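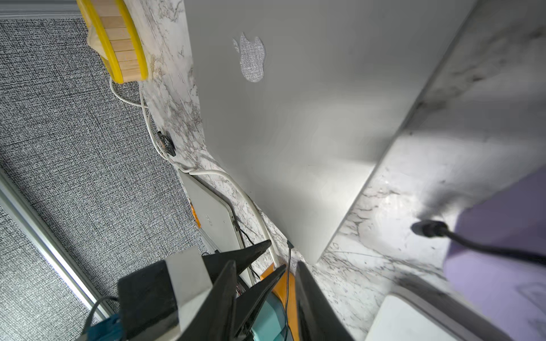
*Ellwood, April*

# About Judier

Hi, I'm Sheila Holroyd, and I clean up other people's desks for a living. Kitchen counters too, and dining tables, and that one end of the sofa where all the chargers live. If you've got a silver laptop sitting crooked on a marble countertop with a white cable wandering off along the edge and a second thin gray device half tucked underneath, then hello, you're my kind of person!

I started Judier after 12 years in the office at a flooring company over in Ilton. Part of my job there was getting new people set up with a place to work, and I got a little obsessed with it (ask my old boss). I'd stay late on a Wednesday re-running cords behind the filing cabinets and go home happy. When the Ilton office closed I printed up 20 flyers, taped them around Ellwood and had my first client by dinnertime. She had a laptop, a toaster and a sewing machine on one power strip. We fixed that.

## Who we are

There are two of us now. I do the sorting and the talking. Shayne McPhee does the cables, and he's much more patient than I am – he will sit under a table with a flashlight and a roll of hook-and-loop ties until every cord has somewhere to go. He also does our labels. We like small colored tags because you can spot them when they peek out from under something, and orange is the one people ask for most.

The name comes from my grandmother's sewing box, which had "Judier" painted inside the lid. I still have the box. It holds stamps.

## What we do

- **Counter and desk visits.** We come over, go through what's out, and find a home for it. Most visits run a morning.
- **Cable sorting.** Every charger gets matched to its device, tagged and given a spot. The adapters go in too, and so do those little connectors that roll toward the edge and vanish.
- **Shared tables.** If the kitchen counter is also your office (mine is), we'll work out what stays there and what gets put away before supper.

We don't repair computers and we don't look at what's on them. Lids stay closed unless you open them yourself. We also won't make you buy a set of matching bins. A round wooden container or stand you already own will hold a charger just fine, though I'd pull it back from the edge of the counter a bit!

## Where to find us

The workroom is on the second floor above the old Postum building's loading dock. Use the side door and come on up, we've got coffee. The freight elevator is rated for 1000 pounds and moves like it's carrying all of them, so I'd take the stairs.

We're in from 8 most mornings. Leave a note under the door if we're out on a visit – Shayne checks for them at lunch, and I'll call you back that afternoon.

– Sheila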